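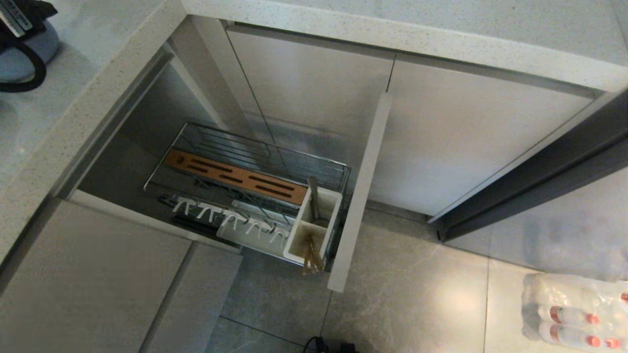
What does it take for a robot to learn a chore by watching people do it? Many short recordings of ordinary people doing that chore in their own homes, plus a method for turning those recordings into motions the robot's own body can make.

Chapter 6
Learning From the Head Down

Kitchens are wonderful places to study robots! A factory arm meets the same part in the same spot all day long. A kitchen drawer might hold chopsticks next to a knife block board with long narrow slots, and the house next door will keep those things somewhere else entirely. A method that copes with that kind of variety has learned something worth having.

In this chapter we follow one study from start to finish. Marlene Ouellet and her group in Tamerport wanted to know whether recordings made from head height could replace part of the slow work of guiding a robot by hand. They called their method Tutach. It was trained on 400 clips of drawers being opened, filled and shut, then tested on 100 drawers it had never met. A second group, in Rirnedholm, ran the same test with a different arm – and got close to the same result, which made a lot of people in the field sit up (me included).

We'll start with the viewpoint. Looking down from the head, you get the top edges of things and very little of their sides. A pull-out unit under a counter shows its rack and its contents well, but the depth of the cabinet behind it falls into shadow. Section 6.2 works out how much a robot can guess about that hidden space, and how wrong it can be before it bumps the rail.

Section 6.3 takes up the Hrnčiar correction, a lovely bit of geometry that shifts a motion recorded at one counter height to another. You'll need the rotation matrices from Chapter 3, so look back at those if they've gone fuzzy. Section 6.4 is about failures, and it's my favorite part of the book. Thin things are the worst of them – wire racks especially, where the rods and the gaps between them confuse the depth estimate.

Before you read on, open a drawer at home and close it again slowly. Write down each moment when you looked at something other than your own hand. Keep the list for Exercise 6.1.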